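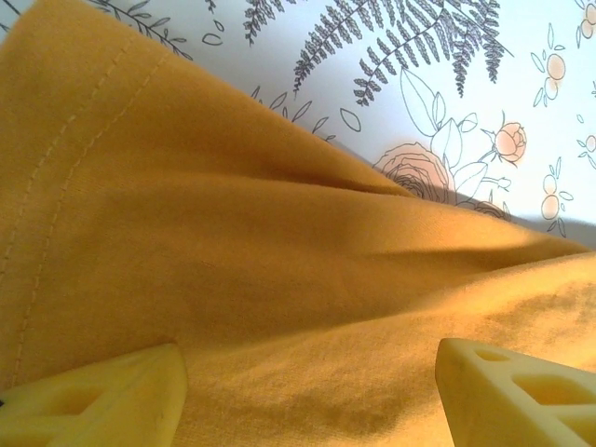
Maxine Tomoana wants to know if she should hold off on a new dryer until there is a machine that folds what comes out of it. She shouldn't wait. Dryers are easy to buy and folding machines for the home are not.

The rest of the questions we get at Trimton come up often enough to answer in one place.

Can a robot fold laundry yet?
Some can, slowly, one piece at a time. Cloth is hard because it has no fixed shape. A mustard-yellow piece with a fold running across it has to be understood before it can be picked up, and the next piece will lie differently.

Does the surface matter?
Yes. Plain tables are easier. A floral print under the cloth gives the software more lines to sort out, and stitching in nearly the same color as the fabric is hard to find. Homes have prints, so we test on prints.

Why two fingers and not a hand?
Two fingers are cheaper to fix and simpler to control. They pinch an edge well enough. They are poor at buttons.

How good are the results?
In July our bench in Cultness ran 691 folding attempts on mixed items. Of those, 340 ended in a fold we would put in a drawer. Towels did best and fitted sheets did worst.

What about shop work?
Moving boxes and loading parts are further along. The parts are stiff and arrive in the same place each time. Bagging soft goods is closer to laundry and has the same problems.

Can I buy one from you?
No. We have 2 test units and neither is for sale.

Will it be safe around children?
Our units run with an adult in the room and a stop button in reach. We have no plans to change that.

Who do I write to with other questions?
Jaxon Lemieux, at the Trimton front desk. Please allow 6 working days.

Last updated 13 February 2024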